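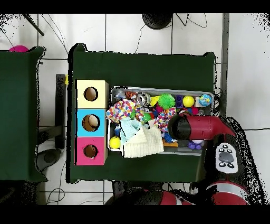

Plate 1. Three-hole box and mixed tray on the green table, white tile floor.

Tray and Box Sets: Gallery

Compiled by Iona Geddes for the Drovwood toy library catalogue. The full catalogue runs to 752 items. Mixed sets are sorted by form first and colour second, with textiles logged separately from hard toys. Notes below refer to Plate 1 and give the shelf category for each group.

Box
Stacked column, three sections: pale yellow, light blue, pink. One round hole in the upper face of each. A beige rounded object is in the blue section. Catalogued as a single unit under posting and sorting, shelf 11.

Tray
Shallow, grey, white rim. Logged as storage and not lent separately. Replacement trays are ordered from Dreltel in December.

Balls
The mirrored silver ball, the spiky green sensory ball and the globe-patterned ball in blue and green go to shelf 22. Plain yellow balls are filed on the same shelf, in the lower bin.

Textiles
White fabric with multicoloured confetti dots, a light blue knitted cloth, and a cream knitted blanket hanging over the lower edge of the tray. Knits are laundered in a mesh bag, cold cycle, and dried flat. Printed fabric may be tumbled on low.

Blocks and small pieces
Purple block with two round holes; orange block. Both are shelved with construction, shelf 44. Smaller loose pieces are checked against the choking-hazard gauge before they are given a number.

Plush
Small, orange with dark stripes. Surface wash only. Filed under animals and figures.

Catalogue sheets last revised 26th October.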